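Inicio Cuaderno Entradas Julio Buscar

Julio, 16:40. Masa madre, tanda Trisis

¡Por fin levanta! Con 200 g de harina Habte y el refresco de Bontu la masa dobló antes de comer, y huele a yogur, nada de vinagre. Anoto el peso total: 3389 g con los moldes. 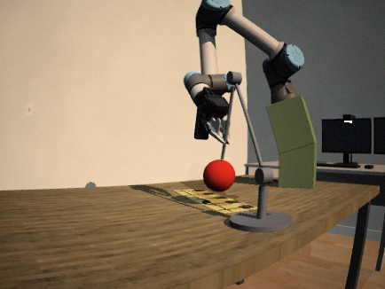 Bola roja y mesa de madera, render.

Mesfin insiste en bajar la sal. Yo probaría antes un reposo más largo (la miga de la tanda Jelia quedó preciosa así, con unos alveolos enormes).
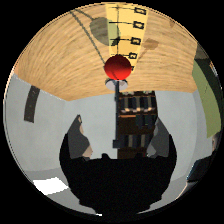 y de paso comparar las dos cortezas, con vapor y sin él. Masa para mañana: 1636 g. Loretta trae el centeno, ¡qué ganas! Falta limpiar el banneton grande.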